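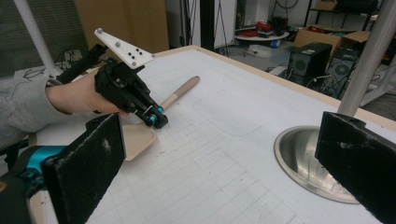 2 min read

How do I bring dried-out wooden spoons back to life?

Phyllis Furnival

Hello all! I have taken over my aunt's kitchen things, and among them is a whole crock of wooden spoons and spatulas that must have sat over the stove for years. They're pale and fuzzy, and two of them smell of onion no matter what I do. I've washed them in dish soap and let them dry on the rack overnight, and the fuzz only got worse. My neighbor says olive oil, my daughter says throw them out, and I'd rather not do either until I've heard from people who cook (I'm a baker mostly, so I'm easy on my tools). I have about 200 ml of mineral oil left over from a cutting board. Will that do, and do I sand first?
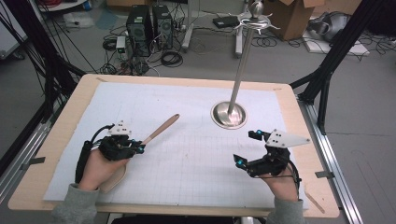 2 replies

Urness

Oh, please don't throw them out! Fuzzy wood is nothing to be afraid of. When you wash a spoon the grain stands up, and once it's dry you can sand it right back down. I use a medium paper and then a fine one, always going along the handle, and I take my time around the bowl because the end grain there is stubborn. Then I wet the spoon on purpose, let it dry until the next morning, and sand it lightly once more. After that second go it stays smooth through a good many washings.

Your mineral oil is fine as long as the bottle says food grade. Warm it a little by standing the bottle in a bowl of hot water, rub it on with an old T-shirt, and leave the spoons lying flat on brown paper until evening. Wipe off whatever hasn't soaked in and do it all again the next day.

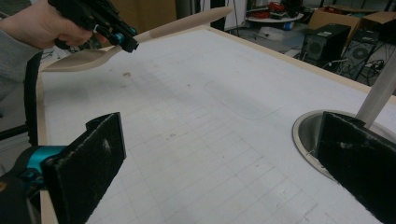

I'd skip the olive oil, by the way. My mother used it and her spoons were sticky by summer and smelled like old crackers - I can still call that smell to mind. If you want a nicer finish, melt one part beeswax into four parts mineral oil and keep it in a jam jar. A little goes a long way, and I made mine in April and I'm still on the same jar.

For the onion, rub with half a lemon and coarse salt, rinse, and dry them somewhere airy, well away from the radiator. Do that before any oil goes on. If one still smells after two tries, I'd keep it for savory cooking and let your baking spoons live in a different crock.

Tinduvar

Check for cracks first. If a crack runs into the bowl, toss it. Otherwise what Urness said, and keep them out of the dishwasher.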